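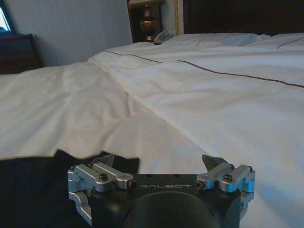
Stripping and making the bed: speaker notes
Funmilayo Isah, Cledcombe housekeeping day, 1 June 2019

Opening. State the scope: one large bed, white linen, a room that has been slept in. Bathroom and floor are covered by Musa Ajayi after the break.

Check the bed for guest property before touching any linen. Dark clothing on white sheets is easy to spot; white and pale items are not. A garment goes on the chair, unfolded, and is noted on the room sheet.

Duvet next. Lift from the foot end, fold back in 2 passes, then inspect the bottom sheet from center to edge. A flat sheet hides less than a rumpled one – smooth it by hand before deciding anything about stains. 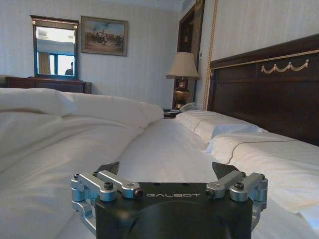 Pillows come off last, one at a time. Piped edges wear at the corners first, so run a thumb along the seam. Wipe the headboard with a dry cloth only. Gilded ornament must not be sprayed.

Pause for questions on polish. Manon Zacharias has the product list.

Laundry figures: Cledcombe sent out nearly 2,000 sheets in July. Of these, 600 came back for a second wash. Most had been bundled with clothing or towels inside.
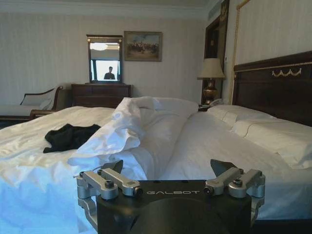
Duvet bunched mid-bed, black garment still on the sheets.

Ask the room which comes off first. Allow 4 minutes, then hand over to Musa.

This site uses cookies to remember your settings. Accept | Manage preferences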